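Foro Casa y Cocina > Limpieza > Manchas de té en tazas de plástico

rikumico
Buenas! Tengo varias tazas de plástico de los peques con un cerco marrón de té que no sale ni a tiros. He probado lavavajillas y estropajo (del suave) y nada. ¿Alguna idea antes de tirarlas?

Sithole_77
Bicarbonato, dos cucharadas con un chorrito de agua hasta que quede pasta. Lo dejas media hora y frotas con un trapo. A mí me va genial!

skakier
Pues a mí el bicarbonato me dejó una taza toda mate, no lo recomiendo. Yo uso pastillas de limpiar dentaduras, con agua templada a 60 grados como mucho, y a dormir.

Sithole_77
@skakier mate se queda si aprietas como si lijaras una puerta, hombre. Y 60 grados me parece una barbaridad para plástico fino.

Rizwan Ansari
Yo estoy con skakier, aunque con agua del grifo normal. He llegado a tenerlas hasta 4 horas en remojo y sin problema. Eso sí, luego aclarar bien, que si no el té sabe a menta rara.

rikumico
Gracias a todos! Probaré primero las pastillas, que tengo por casa. Os dejo foto de la azul, que es la favorita y la que más pena me daría perder.

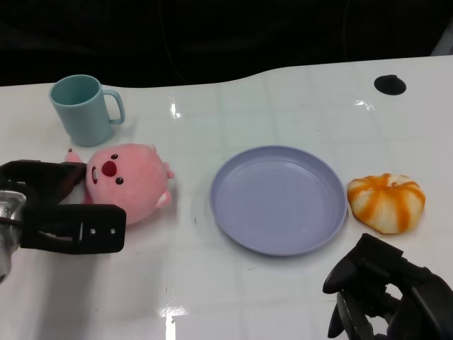 Temas relacionados
Quitar olor a café del termo
¿Vinagre en el lavavajillas, sí o no?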